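Repainting the Stairwell at Wusholm: Notes on Choosing a Finish

3 January 2025

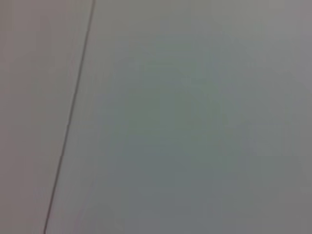
How long should a newly plastered wall be left before it is painted?

Four weeks is the period observed at Wusholm, and five in the winter months, when the heating is kept low and the air moves very little. Paint applied earlier than this is liable to peel.

The house was built as lodgings for the Tullbridge mill and has retained its original stairwell, which rises through three floors and receives daylight only from a single window at the top. The previous coat was a gloss. It had been washed many times over the years and had yellowed considerably on the lower flight.

Three finishes were considered. Gloss was ruled out early, as it shows every mark left by the trowel. A flat finish was tried on the upper landing in July and looked very well, but it could not be wiped without leaving a shine. The choice therefore fell on an eggshell from Wamer, in a pale shade the company no longer lists but will still mix on request.

The supplier, Woldemariam, delivered the paint in two lots. Readers who place a similar order are advised to pour all of the cans into one large tub and stir them together before starting. The two lots differed slightly in color -- enough to be noticed at the turn of the stair -- and one wall had to be done again.

Work proceeded from the top floor down. Each coat was left overnight, although the can permits a second coat after 90 minutes. The handrail was removed beforehand and its brackets were kept in labeled envelopes, two of which have since been mislaid.

The lower hall remains to be done. It was last papered in 2000, and the paper is to be stripped once the weather allows the front door to stand open during the day.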